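Sorting board

A sorting board is a flat, usually portable panel laid on a worktable to give a soft and clearly bounded surface on which small or mixed articles can be set down, handled and put in order. It is most often square or rectangular and covered on its upper side with carpet, felt or a similar short-pile material. Sorting boards are used in repair rooms, lost property offices, school workshops and mending groups, where clothing, tools and small parts arrive together and must be separated before they are stored or returned.

Name and origin

The term is used loosely. In the tailoring trade a similar article is called a lay board, while in model-making the phrase carpet board is more common. The covered form is thought to have developed from offcuts of floor carpet fixed to shelving panels. In Altent, where several workshops kept shared tables, boards of this kind were in general use before they were sold ready-made. The Hunt pattern, named after the street on which it was first made, has a plain edge without a raised lip and remains the usual form in the district.

Construction

The base must be stiff enough to be lifted with its load. The covering is glued across the whole face, trimmed flush and pressed under weight overnight. Pale colours such as beige, grey and oatmeal are preferred, as dark screws, cables and garments are easily seen against them. A speckled pile hides light soiling but can make very small washers hard to find. The Gikura handbook gives a side of 669 millimetres for the standard square board and 1000 millimetres for the long board, which is intended for coats and other full-length clothing.

Use

A table is commonly divided in two, with the board at one end and parts or fixtures kept at the other. Articles waiting their turn are placed in a row along the far edge of the board, and the middle is left for the piece in hand. Garments are opened out, checked for labels and loose threads, and smoothed before folding. Small metal parts are kept in clear bags so that they can be recognised without being tipped out.
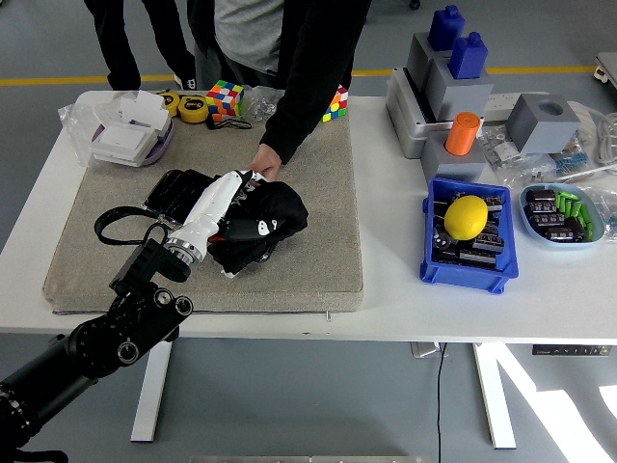
A black garment on a beige carpeted board, with tape measures, a lanyard strap and a puzzle cube along the back edge.

Soft articles and hard articles present different difficulties. Cloth grips the pile and stays where it is put, which helps when a sleeve or hem is being straightened, but it may also conceal smaller items beneath it. Cables tend to spring back into a curve and are best coiled and tied before they are set down. Tape measures, puzzle cubes and other solid objects stand firmly on the covering and do not slide if the table is knocked.

Where two people work at one board, it is customary for them to agree which side each will handle. Thin fabrics in particular are easily stretched if lifted from both ends at once.

Care

The surface is brushed after each session and vacuumed weekly. Wear appears first at the centre and the front edge, and boards are often turned to even it out. The mending room at Eneck, which holds 142 boards, renews a covering when the backing begins to show through – a patch is considered unsuitable, as its raised seam catches on fine cloth. Boards are stored upright, face to face, away from damp.

See also: Cutting mat; Parts tray; Folding table; Lost property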